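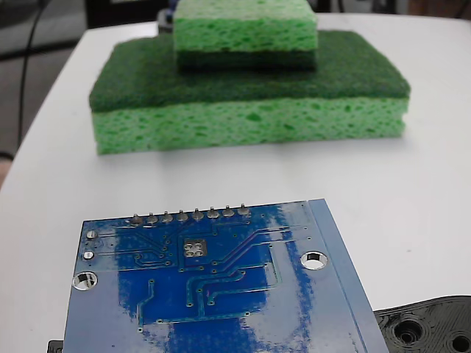 Open Day at the Ramex Recording Stage, Brallville

11/20/21
By the music desk

The Ramex stage in Brallville opened its doors to the public for one day this month, and we took the early slot. Anyone who has sat through the end credits of a song-heavy film from the last two decades has probably read the name without noticing it. It comes near the bottom, after the playback singers and the string players and before the caterers. Ramex is where a good part of that music is recorded, mixed and sent off to the picture editors.

The building is on the east side of town, behind the old bus depot. There is no sign on the street side except a number plate. Visitors were asked to come in by the loading door, sign a sheet, and put phones on silent. Groups went in every half hour with 17 people in each. Ours was mostly film music fans, with a handful of students from the sound course at the college and one family who had come for the orchestra demonstration and were told it was in the afternoon.

The tour starts in the corridor, which is lined with framed record sleeves and a few posters. Most of the sleeves are for soundtracks. The guide spent longer here than I expected and was good on the way credits used to work. In the cassette years, the sleeve named the composer, the lyricist and the lead singers, and everyone else was left off. Session players from that period have trouble proving they were on a record at all. Ramex has been going through its own booking ledgers to fix this, and has put names to 934 tracks so far. A page from one of the ledgers is under glass by the stairs. It lists the instrument, the hours and the fee, and there is a column for lunch.

Stage One

The main room is the reason people come. It was built to hold an orchestra of up to 60 players, although it is rarely filled now. The ceiling is high and hung with angled panels, and the floor is bare wood, worn pale in the area where the cellos sit. There are four isolation booths along the back wall. The largest is for drums. The smallest is for singers, and we were allowed to go in one at a time and have the door shut on us. It is very quiet in there. A boy in our group came out after a few seconds and did not want to go back.

We were told that film songs are seldom recorded with everyone in the room together. The singer usually comes in alone, often late in the evening, and sings to a rough track that will be replaced later by the finished arrangement. Two voices in a duet may have been recorded weeks apart, and in different cities. The guide played us a love song from a film released in February, first the finished version, then the two vocal lines separately. The man's part had been done in Brallville. The woman's had been sent over from another studio, and the engineers had spent a day matching the sound of the two rooms.

I would have liked more of this. It was the best ten minutes of the tour, and the student next to me was writing it all down.

Somebody asked whether any big names had sung in the booth. The guide said yes and moved on. The studio has a rule about not discussing clients, and it was stuck to all day, even when people pushed.

The control room

The control room looks onto Stage One through a double window. The mixing desk is a large Riis model that has been in the building since it opened. It was rebuilt once, after a water leak, and several of the channel strips are newer than the rest and a slightly different gray. There is a screen on the wall for picture, so that the composer can see the scene while the players work through the cue.

We were shown how a cue is lined up. A streamer crosses the screen, the conductor gives the beat, and the music has to land on a cut or a door closing. The example was a chase through a market. It took several passes, all played to us from the session, and you could hear the brass come in early on the first two. On the last one it was right, and the room relaxed, if the chatter on the tape is anything to go by.

The engineers still keep tape machines, two of them, mainly for transfers. Labels and families send in old reels and pay to have them copied. Some of the reels are in poor shape and have to be baked at a low heat before they can be played. A cabinet in the hall is full of ones waiting their turn. There is a backlog, and the wait for a private customer is now several months.

The transfer room is small, so our group was split in two. While the first half was inside, the rest of us were given tea and a printed sheet with the history of the building. It was a cold store for fruit before it was a studio. The thick walls were one of the reasons it was bought.

The Dusetti collection

Upstairs is a long room with a display of instruments and equipment lent by Dusetti, the hire firm that supplies many of the sessions. This part you walk around on your own. Most of the things are behind a rope, but the harmoniums can be tried, and so can a set of hand percussion laid out on a table near the window.

The electronic keyboards got the most attention. There is a run of them from the early eighties onward, and a listening post where you can press a button and hear the sound each one was known for. A good half of them will be familiar to anyone who grew up with film songs on the radio. One button gives you the flute patch that turned up in what seemed like every sad song for about ten years. The rhythm boxes are there too. The captions say what each machine was used for and whether it still works.

I was less taken with the section on publicity, which is mainly press cuttings and lobby cards. The cuttings are interesting but hung too high, and the light is poor at that end of the room. There is very little on lyricists. Given how much of the audience for this music comes to it for the words, it seems a gap.

The afternoon demonstration

The demonstration was held on Stage One with folding chairs set out along the side wall. A small string section, a flute player and two percussionists ran through an instrumental suite made from film themes. After that they recorded a short cue in front of us, with the picture running. We had to sit still for this. The first take was lost to a cough, the second was kept.

Afterward the players took questions. Most were about pay and hours. A violinist said that a morning session used to mean a single song and now often means several cues for different projects, some of them for series rather than films. Another said that she often does not know the title of what she is playing on, and finds out when a relative hears it. There was a question about computers replacing strings. The answer was that low-budget work has already gone that way, and that the bigger productions still want live players for the main themes.

The session finished a little late and people stayed to look at the music stands and the microphones. The staff were patient about it.

Practical notes

Entry was free, with a box for donations toward the ledger project. The studio said 600 people had booked across the day. All the morning slots had gone within the first week, so it is worth putting your name down early if there is another one. Nothing has been announced, but the guide did mention that they would like to do it again.

The ground floor is step-free. The Dusetti room is reached by stairs only, and there is no lift. The corridor is narrow and gets crowded when two groups meet. Photography was allowed upstairs and not on the stage or in the control room.

There is no cafe. Tea and biscuits were put out at the back of the transfer area and ran out before the afternoon. The nearest place for a proper lunch is across the depot yard and does a decent rice plate. Parking on the street is limited to two hours, which is not long enough for the tour and the demonstration together. The number 4 bus stops at the depot.

The small shop by the exit had soundtrack reissues on vinyl and CD, a booklet on the history of the studio, and some sheet music. The booklet is worth the money. It has a floor plan, a list of the early sessions, and a good page on how the drum booth was built. I bought that and a CD of background scores, which has plain packaging and the full list of players printed inside.

Recent items

Soundtrack reissues: what is out this season
Playback singing contest moves to a larger hall
Brallville film week adds a day of silent films with live music
Review: an evening of qawwali at the town hall
Letters: who really played the sitar part?

Contact the music desk | Copyright 2021. All rights reserved. | Back to top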